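3.2 Materials and layout of the display task

The material of the study was chosen from the ordinary stock of a household shop. Our interest was in how small decorative objects are grouped when the available surface is limited, and which of them are placed high and which are placed low. Previous work by our group (Derese and Fakhoury, in preparation) used kitchen vessels. In that work we found it difficult to separate the decorative choice from the practical one, as a person who arranges cups usually thinks also of drinking from them. For this reason we moved to candlesticks, small vases and a plant, which were bought from Brodeo and from the second-hand store at Furbridge. The complete catalogue has 63 pieces.
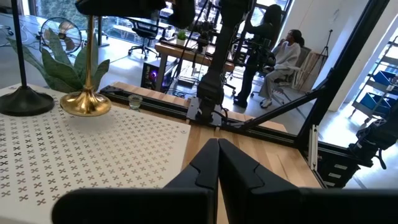 Colour and finish were treated as two separate variables in the coding scheme. A black stem and a brass stem of similar height are read very differently by the eye, and our coders had at first a tendency to note the brass one as the taller. We therefore asked them to look at the foot of the object before the top. The flat, low disc of a black lamp base and the bell-shaped foot of a brass one can be told apart also when leaves are standing behind them, so the foot became our first criterion and the stem only the second. Clear glass was coded last, as it takes the colour of what is near to it.

The surface is a wooden table with a white riser on it. The riser gives two levels, and we call them the upper and the lower field. Holders for candles were expected mostly in the upper field, and vessels for water or flowers mostly in the lower field. This expectation comes from the interviews of Etenesh Kassa with shop dressers in Haltuvport, who explained that a candlestick "wants to be over the rest", while a vase can be anywhere that a hand can reach it.
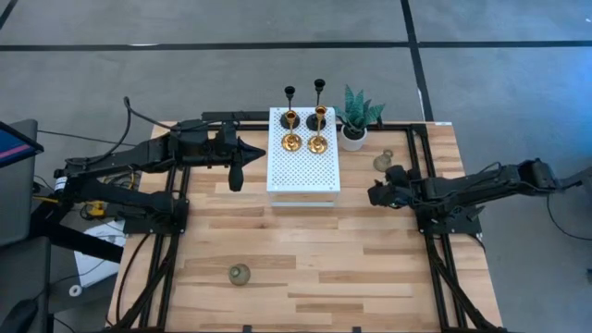 Figure 3. Layout with paired candlesticks on the riser, black behind gold. The plant and the two small glass vases remain in the lower field.

A layout of this type we name "paired rows". Its characteristic is that finish is kept constant inside a row and changes between rows. It should be distinguished from the "mixed rows" layout, where each row holds both finishes, and from the "open" layout, where no row can be recognized by two independent coders. The position of the plant was not used for the classification, but it was noted. A plant beside the riser makes the group look wider, and some coders included it in the group while others did not.

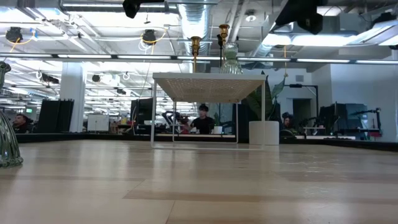
Disagreement of this kind was settled by discussion between the first two coders, Yasir Malik and Ynyr Maddocks. If no agreement was reached, the layout was marked as undecided and left out from the comparison of rows. In total 1720 layouts were coded and 17 of them stayed undecided. Most of these contained a glass vessel on the riser, standing so near to a candlestick that it was not clear to which row it belonged. We considered adding a rule of minimum distance, but the centre of a fluted or rounded vase is not easy to fix by eye, and we preferred to keep the scheme simple.

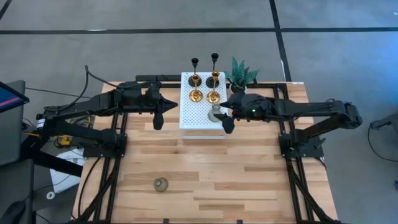
Figure 4. Four candlesticks in two rows on the perforated platform, the slender black pair at the back.

The difference of height inside a row was coded on a scale of 3 steps: equal, slightly unequal and clearly unequal. Here the viewing angle has a strong influence. The farther of two equal candlesticks may seem taller or shorter, depending on where the observer is standing, and for this reason heights were taken from the catalogue whenever the piece could be identified. The names of the steps follow Lambrechts, with the spelling adapted.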